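peg-board-budget / README
Last updated 25 March 2025

What's in this folder

I started this as a spreadsheet for my own use and it has grown legs, so it now gets a README. It holds the costs, quotes and planning notes for our two-armed bench setup, plus a small set of stills from the peg board work. If you're trying to price up something similar (or you're the poor soul taking over the budget from me in June) then start with costs.csv and come back to the rest when something looks odd.

The task itself is simple to say and a pain to pay for: two hands, one white board, a set of blue parts to be picked up and put where they belong. Most of our spending decisions come back to those little pegs. Fat cylinders are forgiving, thin ones aren't, and the difference between a hand that manages both and a hand that manages only the fat ones is a good chunk of the yearly money!
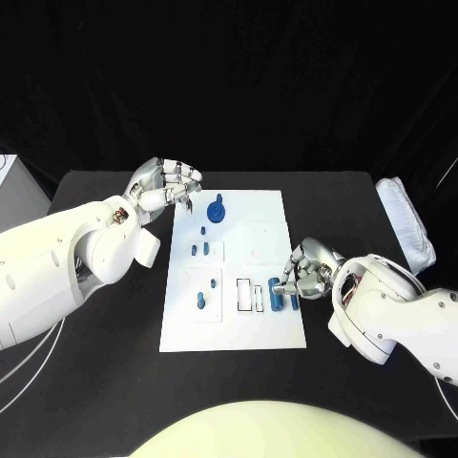
I've split the costs into things you buy once and things you keep buying, and I'd urge you to do the same. The first draft of our plan had everything in one column and it looked lovely right up until the first replacement order. Hands, arms, table and backdrop go in "once". Finger spares, cables, printed parts and fresh boards go in "again". Repairs get a column to themselves, and I keep it deliberately gloomy.

Files

costs.csv – 364 lines, one per item ordered or quoted. Anything marked Q is a quote only, so please don't add those to the total. I did, in the first version, and had a very bad afternoon.
quotes/ – 15 PDFs from three suppliers: Ukeo (hands and spares), Nogueira (tables, cloth, mounting bits) and Dalletti (boards and printed parts).
stills/ – 389 pictures from the bench, all taken from head height looking down at the work.
plan.txt – what I'd buy next and in which order. Opinions throughout.

Columns in costs.csv

item, supplier, qty, unit_price, currency, status, group, note

Prices are in euros before tax. Delivery is on its own line wherever the supplier gave it to me separately, which Ukeo does and Dalletti doesn't, so a straight comparison between the two will flatter Ukeo a bit. Status is Q (quoted), O (ordered) or R (received). The note column is free text and not always polite.
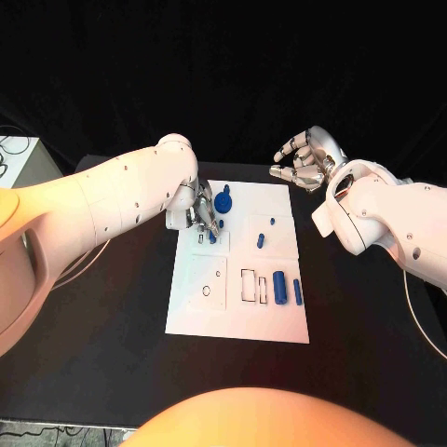 Érica Teixeira
Equipment planning, Tiso bench project

Things I'd do differently

Order spare small parts on day one. They cost next to nothing and they roll. Dalletti has a minimum order for reprints, so one missing peg costs you the same as a bagful – get the bagful.

Get two boards. One for working on, one put away clean. We ran with a single board for far too long and any change to it meant everyone stopping.

Leave room for cabling. I'd put in a token amount and then spent it several times over on longer leads, clips and a second go at the routing. Dull stuff, easy to forget, adds up.

Ask about lead times in writing. One of our hand orders took 11 weeks, and I had planned the whole spring on the strength of a phone call.

Using the stills

They're there so you can see what the money goes on, and I've found them very handy in budget meetings (people stop asking why fingers are so expensive). They have no labels and they aren't in time order. I wouldn't use them to judge how well the task goes, as each one is a single moment and there's no success column to go with it.

Known gaps

No electricity, no rent, no staff time. Two of the Nogueira quotes have expired and I haven't chased new ones yet. The currency column is blank on a few early rows – treat those as euros.

Corrections very welcome, just open an issue and give me the row number.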